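Stop Scoring Grasps in Isolation
Songül Toprak, 19 June 2022
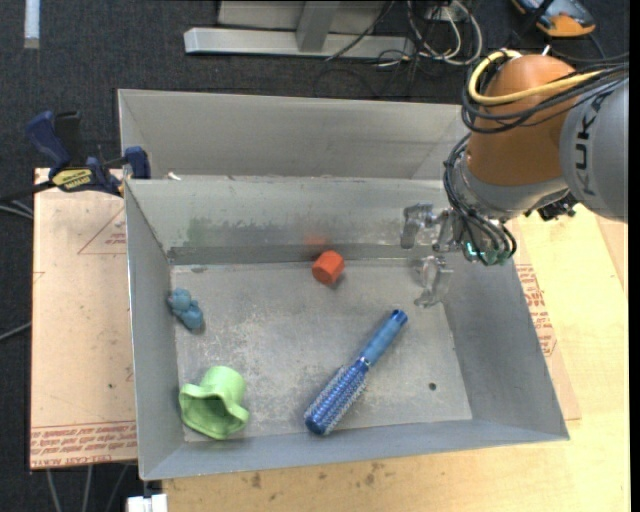 The planner does not know about the wall

Most bin-picking software I have reviewed in the past few years is organized around one number, the grasp score. A network looks at a depth image, proposes candidates, and assigns each a value between zero and one. The highest value wins. A motion planner is then asked to get the hand there, and if it cannot, the next candidate is tried. The arrangement is simple to build and simple to benchmark, and I think it is the wrong place to put the boundary between perception and planning.

My argument concerns sheet-metal bins with sloping sides, a handful of unrelated objects, and a three-fingered hand on an industrial arm. I make no claim about suction on flat cartons, where the usual split works well enough.

Consider a small angular block lying near the far wall. As a grasp target it is close to ideal. Its faces are well defined and its size suits the hand. A scoring network trained on objects lying on an open plane will rate it highly from several directions. Part of those directions put a finger through the metal. The network may have learned some of this if walls appeared in its training set, but it has learned it as a faint statistical penalty, and the planner downstream has to rediscover it as a hard constraint. The same fact is then represented twice, at different precision, in two modules that do not share a coordinate convention unless someone was careful.

On the Penel codebase, which I maintained until April, we logged every rejected candidate for a batch of 226 pick attempts. In 33 of them the first candidate sent to the planner was already infeasible on geometry that had been in the configuration file the whole time: the bin. The wall positions were known before the first depth image arrived. The scorer was never told.

Reflection is a perception problem until it becomes a planning problem

Shiny walls are commonly treated as a sensor issue. A colored object near polished metal produces a second, blurred patch of the same color above it, and a segmentation network that leans on color will sometimes report two objects. The standard remedies are more training data, a polarizer, or a matte coating on the bin. All of them are reasonable. None of them uses the cheapest information available: a candidate object whose surface lies on or behind a known plane is not a candidate object. A plane test takes a few lines and can run before the network output is ever ranked.

I have heard the objection that the bin is never exactly where the model says it is. This is true. Bins get clamped at one corner, bumped, and shimmed with whatever sheet stock is on the bench. The answer is to estimate the bin pose as part of the state, with an uncertainty, and to pass both to everything downstream. In our case a fit to the rim and the floor plane, repeated at the start of each cycle, cost 9 milliseconds. Teams that spend 233 milliseconds on grasp inference should be able to afford it.

Worn floors deserve a mention too. Scratches and scuffs on bare metal change how the surface returns light, and the depth image over those patches can be noisy enough to suggest low bumps. A height threshold tuned on a clean floor will then fail slowly as the bin ages. Expressing that threshold relative to the fitted floor, with a variance measured per region, makes the drift visible in the logs. Drilled holes should be in the model as well. They have fixed positions and should not be left for the network to interpret.

Long objects and the cost of a good grasp

A round hairbrush illustrates a different failure. It has a smooth handle, which scores well, and a wide bristled head, which scores poorly because bristles return ragged depth. An isolated scorer picks the handle every time. With the heavier end hanging free, the brush can rotate in the fingers as soon as it leaves the floor, and the head may sweep across whatever lies beside it or catch the rim on the way out. The grasp was good by its own measure. The extraction was not considered.

The quantity that ought to be ranked is the expected cost of the whole pick: approach, closure, lift, and clearance of the rim with the object attached, given what is known about its extent. Gijs Mertens, who wrote most of the trajectory code at Skoltasard and who disagrees with a good part of this essay, calls that intractable. If it were computed exactly for every candidate, he would be right. It does not need to be. A coarse swept-volume check on the top candidates, using a bounding capsule for the object and the fitted planes for the bin, reorders the list enough to matter. The expensive planner then runs on a list that has already been cleaned.

Mertens makes a second objection that I find harder to dismiss. Coupling the modules makes each of them harder to test. A scorer that takes the bin pose as input can fail because the pose was bad, and a regression in one component will show up as a regression in another. I accept this. What I would propose is an explicit interface: a scene record containing planes, object hypotheses, and covariances, written once per cycle and read by everyone. It can be saved to disk and replayed. When Nambiar moved to a record of this kind, the unit tests for the scorer got longer and the integration tests got much shorter. I considered it a fair trade, and I know engineers there who did not.

The cables

One more item belongs in the planner and is almost always missing from it. Research cells run their gripper cabling outside the arm. The bundles bow out from the wrist, loop over the joint housing, and shift with every rotation of the last axis. The collision model contains none of this. What it usually contains is a joint limit that someone tightened after an incident, without a comment in the source. On the Stukholm cell I found such a limit on the wrist axis that removed nearly half of the feasible approaches to one corner of the bin. The perception group had spent a good deal of time trying to explain the low success rate in that corner.

A cable does not have to be simulated. A padded volume attached to the wrist link, sized conservatively and swept with it, is adequate for ranking. It also has the merit of being written down where the next maintainer will see it, with a name and a unit.

What I would change first

For a team with an existing pipeline and little time, my order of work is as follows. Fit the bin every cycle and publish the result with its uncertainty. Reject hypotheses that violate the fitted planes before any ranking takes place. Log the reason for each planner rejection as a structured field, since a free-text message will not be counted by anyone. Add the swept check for long objects. Replace unexplained joint limits with geometry.

Retraining the network comes after all of that. I would want to see the rejection log first, sorted by cause, and in the pipelines I have worked on the bin itself has been near the top of it.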